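Visit report: open evening at the Mendthorpe shared workshop
15 May 2025

Mendthorpe opens its doors to non-members a few times a year. I went for the robot build, which has been going since February at the back of the main room. Getting there took 2 buses, and the second one, the 131, stops right outside. Parking looked bad.

The front half is what you would expect: a laser cutter, a long bench for soldering, shelves of labeled bins. Visitors sign in and pick up safety glasses. The tour lasts 26 minutes by the schedule and ran longer, mostly at the laser cutter.

The build is called Yoon. It has two arms with hands and works over a table covered in blue fabric with a metal rail along the edge. The members call the control software Vodis. It started as a fork of something one of them wrote for a camera slider, and parts of the menu still say so. The job they are working on now is a black folding stand of the laptop-riser type, with one hand for each side of it. 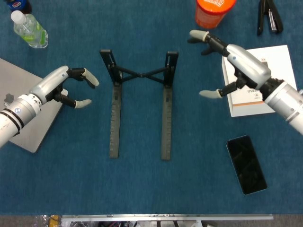
One of the other visitors wanted to know why they hadn't started with something solid, like a block, and get the grip sorted out first. The answer was that they did blocks in the first month and learned very little from them. A stand has joints, so pushing on one side moves the other, and Vodis has to keep both arms in step.

I asked about cost. The arms came through Lakano as a used pair, paid for out of member dues, and the workshop would not give a figure. Software time is all unpaid. There are nine people on the build, though only a few come every week.

Coffee is by donation, cash only. The build group meets in the evening and guests can sit in if they email first - the address is on the door and on the Mendthorpe page. Closed shoes are required past the yellow line.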